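Shared workroom on Grabowska reopens with new tables

Last updated: 23/07/2025
Filed under: Local / Buildings & Spaces
69 shares | 9 comments

The large shared room at Clustus, on Grabowska Street in Wiltik, is back in use after being closed for three weeks while the furniture was replaced and the floor was refinished. Groups that book the room by the half day were let back in at the start of this week, and most of the slots through the end of July are already taken.

The old folding tables are gone. In their place are light wooden ones, bought from the furniture supplier Clikora, along with a smaller number of white tables that came over from the second-floor meeting rooms. The wooden tables are meant for people who need to stand and work at them, and they can be pushed together or set apart depending on the booking. Tablecloths are available from the front desk and should be shaken out and folded before they go back.
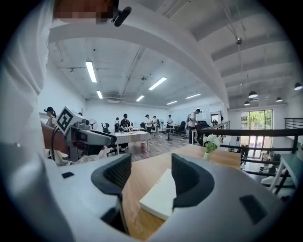 The shared room at Clustus, with a checkered cloth on the center table.

Clustus said the layout was changed after complaints about crowding. Under the old plan the tables stood in two long rows and anyone at the far end had to squeeze past everyone else to get out. The tables now stand separately, with space to walk between them, and spare chairs are kept together and brought out when they are wanted. The new plan seats 70 people. The earlier one was listed at a higher number, but the building office said it had not been filled to that number in years.

Groups may move tables during a booking but are asked to put them back on the marks taped to the floor. Lifting is preferred to dragging. The floor was sanded and sealed during the closure, and the first scratches had been reported before the end of the second day.
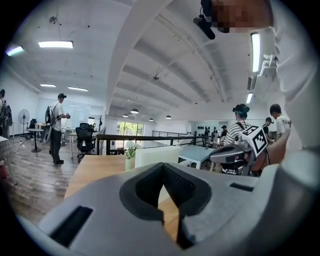 No work was done on the ceiling or the lights, although both were in the original plan. The fluorescent panels stay for now. Clustus had priced a full replacement with dimmable fittings and put it off until next year's budget. A few regular users had asked for softer light in the late afternoon, and the office said desk lamps can be borrowed for that. The ceiling was last painted two summers ago and is considered to be in fair shape.

Cost was kept down by doing part of the job in-house. The building's own staff put the tables together and moved the furniture between floors, which took more than 9 days. The floor work went to an outside contractor.

There are some small touches too. Flowers are being set out on the tables during bookings, and groups are free to shift them to another surface if they are in the way. Drinks are allowed on the tables as long as they have lids. Laptops and bags can be left on the tables over a lunch break if someone from the group stays in the room, but nothing may be left overnight.

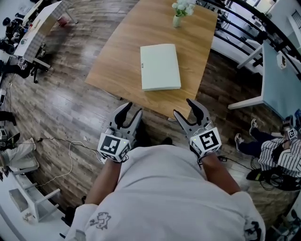
One reader wrote to say that the wooden tables are a big improvement but that the chairs should have been replaced at the same time. "My back gives up after an hour and then I end up standing anyway," the message said. "Also, please leave the flowers. It used to feel like a waiting room in there."

Clustus said the chairs would be looked at in the fall and that no order has been placed. Rates for the room have not changed. Bookings can be made at the front desk on Grabowska Street or by phone, and cancellations need 3 days' notice to avoid a charge.

Tags: Clustus, Wiltik, meeting rooms, furniture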